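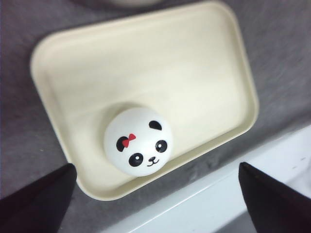

Wrist view, tray task: panda toy between the open fingers.

Recording demonstrations for the Hladun policy

This page covers the wrist-camera part of a recording session. Calibration of the arm is dealt with separately. Each task needs 19 accepted episodes before training starts.

1. Start the recorder and check that the wrist stream is live. Both fingertips must be inside the image. If one is missing, loosen the bracket, turn it and tighten it again.

2. Place the object by hand, then take your hand out of view before pressing record. Change the position and angle of the tray between episodes. Small shifts are enough.

3. For the cup task, approach with the fingers partly closed and stop short of the glass for 2 seconds. Clear glass takes on the grey of the table, and the policy needs frames in which the rim and the handle can both be made out.

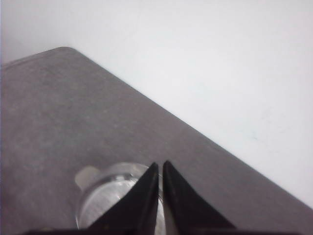 4. Close the gripper slowly, lift, and set the object down. Do not correct a bad grasp in mid-air. End the episode, mark it as failed and start again.

5. After every 5 episodes, record one with nothing on the table. Point the fingers towards the far edge and hold still. Label these clips "idle". Without them, early versions of the policy closed on bare tabletop.
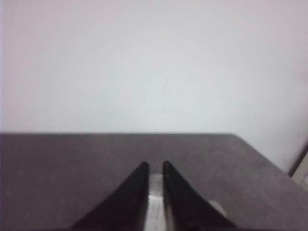 Idle clip: fingers apart, nothing held.

Naming and upload

Use task, operator initials and episode number, for example cup_cm_21. Failed episodes keep their number. Upload to Sterari before you leave; the index is rebuilt on Wednesday. Report duplicate numbers to Teodor Sandberg.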